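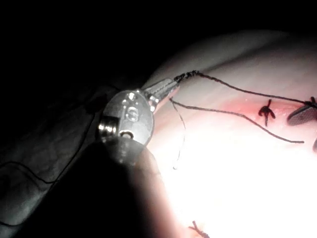

ok so suturing practice, month 2. I have Opinions now

1/ dark thread on pale pink tissue. do it! I spent all of May squinting at a lighter color and blaming my eyes

2/ the knot is the part that eats my evening. wrap, wrap, pull, and then you look and it's one sad little twist sitting where you wanted something flat (Tahmineh Heydari makes it look like tying a shoe, I try not to watch)

3/ leave slack between one knot and the next. a bit of sag is fine while you're still working, you can snug it up later. I used to haul everything tight right away and the tissue puckered like a bad hem

4/ hold the thread by the very tip of the jaws. every time I get lazy and grab further back I lose the angle and have to start over

5/ turn the light down a notch if one side is glaring white at you. took me way too long to try that

my log says 748 knots. aiming for 1000 before I let myself move on to running stitches, wish me luck, I'm getting a snack first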